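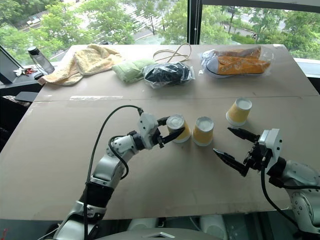

4 min read

Household Organisation, Unit 4: Setting Up and Clearing a Work Table
Handout prepared by Akosua Adjei
Last revised 29 July 2020

Read this before the practical. Bring it with you, as the task sheet refers to it by heading.

Covering the table

Cardboard is the usual cover in this unit. It is cheap, it protects the tabletop and it can be recycled when it gets marked. One sheet rarely covers a large table, so lay two with their edges meeting and tape along the join. In the photo the join runs across the table, with clear tape visible on the left part of it. Run your hand over the seam before you start. If an edge lifts, tape it again.

Near and far

Divide the table into a near area and a far area. The near area is for whatever you are handling now. The far edge is for items waiting their turn. The yellow paper cups are on the near sheet, upside down with their white bases up. The towel, the green cloth, the rope and the two bagged items are along the far edge.

Keep the waiting items in one row. A towel hanging over the edge, like the pale yellow one at the left, should be pulled back onto the table or folded.

Paper cups

Store clean cups inverted. Pick them up by the side with a light grip, as paper walls crush easily. When stacking, turn the first cup the right way up and lower the others into it. Don't press the stack down.

Cloth and cord

Fold towels in half lengthwise, then in thirds. Smaller cloths can be folded in quarters. Cord left in loose loops will tangle — coil it, wrap the last turn around the middle and tuck the end through.

Bagged items

Clear plastic bags let you check the contents without opening them. The orange sneakers and the navy fabric are both easy to identify this way. Use one bag per kind of item and keep shoes apart from clothing. Label the bag if it is going into a closed cupboard.

Personal belongings

Water bottles and keys stay off the work table. A window ledge is acceptable if the window is shut.

Written task

Draw a plan of your own table at home, showing near and far areas, and explain where each item would go. Maximum 200 words. Hand it in with your practical sheet.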